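Home Boards Tags Unsolved Sign in

Wundine Help > Robotics > Student projects

Two hand-held grippers, marker cubes, relative pose jumps when the jaws come together

İlker Ekinci

I look after data recording for our university robotics club. We are preparing an entry for the Wondgate student competition, manipulation category, where the task is bimanual folding of a small cloth. The arms belong to the department and we only get them in the evenings, so demonstrations are recorded with a pair of hand-held grippers and the policy is trained on those. Recording software is Fostel. Pose solving is done offline with Mulligan, default settings apart from the marker dictionary.

The gripper poses come from two sources. Each gripper has its own camera and gets its position in the room from the images, with a printed marker board as the origin. The head camera gives a second estimate from the marker cube on each gripper, and we use this one for the left-to-right transform, as the room poses are not good enough for two jaws working on the same edge of cloth.

The room poses are acceptable. Median error against a taped grid on the table is 4 mm, and a bit worse when the operator turns towards the glass side of the room. 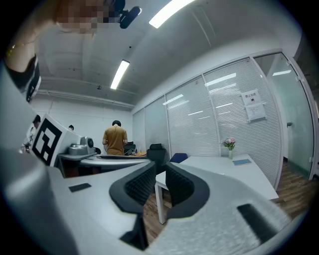
Gripper view during a recording session, marker board upright on the left.

The left-to-right transform is the problem. With the hands apart it is stable. When the jaws approach each other one of the cubes flips orientation for a few images and then flips back. The position hardly moves, but the rotation changes by a large angle, and the solved jaw tip ends up on the wrong side of the table. Out of 200 episodes, 14 were rejected by the consistency check for this reason, and I suspect more got through with smaller jumps, as the check only looks at jaw tip distance.

Already tried:

- reprinting both cube patterns on matt paper
- re-measuring the cube size with calipers and correcting the value in the config
- recalibrating the head camera, twice, with different people holding the target
- swapping the left and right cubes (the flips do not follow the cube)

The flips happen mostly with the hands at chest height or lower, arms forward, jaws pointing at the table. This is also where nearly all of the task takes place, so restricting the workspace does not help much. 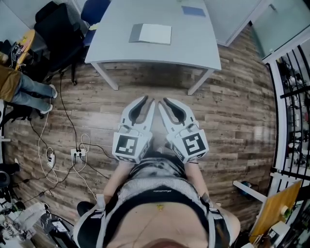 I have also wondered about the low-pass filter in Mulligan. With the cutoff lowered the jumps get smaller, but the fast part of the fold is smeared and the timing no longer matches the jaw width signal. I would prefer to fix the input.

Is this a known ambiguity with a single visible face, or should I be looking at the timestamps? We submit the dataset description in March and I would like to know whether the existing episodes can be saved.

3 people have this problem | Share | Follow

Melahat Değirmenci
Marked as helpful

It is the planar ambiguity. A single square seen nearly face-on has two rotation solutions with almost the same reprojection error. Noise in the corners decides which one wins, so you get a flip for a few images and then a return. Position is barely affected, which matches what you report. Swapping the cubes changed nothing because the geometry stayed the same.

When the hands are low and forward, the head camera tends to see one face of each cube well and the others at a steep angle, if at all. Check how many faces per cube are being used in the bad images. I would expect one. If Mulligan is solving each face separately and then choosing the best, you will get flips even in images where a second face was detected.

What I would do, in this order:

Solve the cube as one rigid body. Put the corners of all the faces in a single model file and pass every detected corner to one solve. In Mulligan this is the "body" mode instead of "tag". You need the face-to-face transforms, and the CAD values are fine if the faces were stuck on with care. If they were done by hand, calibrate them once by rotating the cube slowly in front of the camera.

Keep both candidates when only one face is available. Do not take the lower error. Propagate the previous rotation and choose the candidate closer to it. At normal hand speed the wrong one is tens of degrees away and the decision is easy. If the previous image was lost as well, use the rotation from the gripper's own camera. You already have it and it does not suffer from this.

Extend the consistency check to rotation. Compare the relative rotation from the cubes with the relative rotation from the two room poses and reject on the difference. Your present check will miss a flip that happens to leave the tips close together.

For hardware, tilting the cube mount so that an edge faces the head camera instead of a flat face will usually give two usable faces. We did this on a previous club build with a printed wedge. It costs a little wrist clearance, so try it on the real task before printing the second one. It also changes the cube-to-jaw transform, so new episodes need a new config. Do not mix the two in one folder.

Existing episodes can be reprocessed provided that you kept the raw head video. Nothing needs to be recorded again unless the cubes were hidden for long stretches.

I would leave the filter alone. A filter across a flip gives you an orientation which neither candidate had.

11 found this helpful | Share

benchvice

Had something similar and it was the lights. Fixed exposure fixed it for us. Turn auto exposure off and keep it short, then add gain until the corners are clean. Also check there is enough white border round each pattern, ours had been trimmed too close and detection was poor at an angle.

Might be timestamps as well, worth plotting.

2 found this helpful | Share

İlker Ekinci

Thanks both. I plotted the number of faces per cube for the rejected episodes. In every one of the 14 the flip starts on an image with a single face detected, and ends when a second one returns. Timestamps are fine - the offset between the head camera and the grippers is constant within each recording.

Mulligan was in tag mode. I have switched it to body mode with the CAD transforms and reprocessed the rejected set. Most of them pass now. The remaining ones have the left cube lost for a long time near the end of the fold, so I will write the candidate selection using the gripper rotation as suggested.

Exposure was already fixed, but I had not checked the gain.

The wedge will have to wait until the department printer is free. Leaving this open until then.

Share | Report

Related tags: pose estimation, fiducials, teleoperation, student competition

Wundine Help | Contact | Terms | Back to top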